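Home Help Board > Laundry & Fabric Care

How do you fold a soft pink blanket with a lighter backing so it stays folded?

Asked by Tiina Laaksonen, Wed 29 November
231 views, 3 answers

Hi all! I've got a light pink throw that I bought from Zovo for my daughter's room, and it has a white backing on it (the fluffy kind, very cozy, sheds a little). I love it, she loves it, the cat loves it. What I don't love is folding it. I start out fine, corners together, nice and square, and then the two layers slide against each other and I end up with a lump that has white poking out one side and pink out the other.

I've tried it on the bed, on the floor and standing up with the thing tucked under my chin like my mother used to do with sheets. The chin way was the worst! It goes into a basket on a low shelf, and the basket is only 16 inches wide, so the lump really shows.

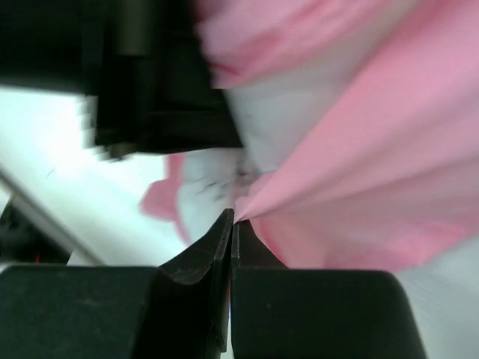
The other problem is picking it up. If I grab it by one spot it all goes into long creases from there and I lose track of which edge is which. Is there a trick for finding the corners fast? And should I be folding pink side out or white side out? I'd also take advice on keeping the two layers together, short of sewing through the whole thing. My sewing is buttons only.

Thanks in advance, I know this is a silly thing to be stuck on for a whole evening.

Answer from Edileuza Sales (marked as helpful, 13 votes)

Not silly, I have two of these and they drove me nuts. Here's what I do now.

Shake it out once and lay it fluffy side down on the bed. The fluff grabs the bedspread a bit so the bottom layer stays put while you smooth the top. Smooth from the middle out with your flat hands, all the way to the edges, or you'll trap a wrinkle and it will grow with every fold.

Then fold in thirds the long way, like a letter. Don't do halves, halves put the fattest part right at the edge and that's what pops open. Press the air out with your forearm (really lean on it). After that roll it up from one end, not too tight, and stand the roll in the basket with the loose end against the side. Mine stays like that until somebody wants it for the couch.

For corners, find one, then run the hem through your fingers till you hit the next one. Much quicker than flapping it around. You could also put a little stitch of colored thread on one corner, and if you can do a button you can do that.

Pink side out if there's a cat. The white fluff picks up every hair in the house and you'll be at it with a lint roller till January.

Answer from Hilkka N. (4 votes)

I agree with rolling. On the layers sliding, check whether yours is only joined around the outside. My Worico one was, and I put in a few tiny tacking stitches, one near each corner and one in the middle. Match the thread to the pink side and go through both layers, twice, then knot it on the fluffy side where it gets lost in the pile. Took me one episode of a show. Wash it cool afterward and skip the dryer sheets, they make that kind of fabric slippery.

Answer from tapio_h (0 votes)

bigger basket

Comment from Tiina Laaksonen

Edileuza, the thirds thing worked!! First try was crooked but the second one fit in the basket with room left over. Hilkka, I'm going to try the stitches this weekend if I can find pink thread, all I have is navy. Tapio, I did look at bigger baskets and they don't fit the shelf :)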